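**Vendcombe Members' Board › Workrooms › Paper storage and cutting**

**i.trujillo** – 06/06/2019
Members are asked to comment on the proposed rule for large sheets in the Arriaga room. At present sheets are left on the work surface between sessions. The proposal is that all sheets be returned to the flat drawers.

**fypoon**
I support the proposal. Of the 33 sheets checked last August, 26 had creased corners.

**r_melendez**
I must respectfully disagree. The drawers are too narrow for the larger sizes, and forcing a sheet in does more harm than leaving it out.

**anayeli.tovar**
I agree with Refugio on the larger sizes. I would also ask that irregular edges not be trimmed without the owner's consent. Some members prefer them.
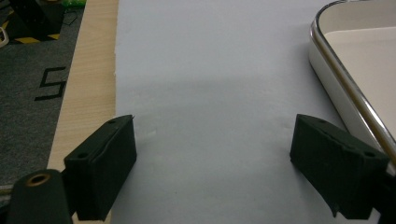

*Blue-gray sheet with an uneven left edge, between the board and the white tray.*

**fypoon**
An uneven edge is a matter of taste – creases are not. I see faint marks near the middle of that one.

**i.trujillo**
Noted. The rule will be reworded to exempt sheets wider than the drawers. Trimming will require consent.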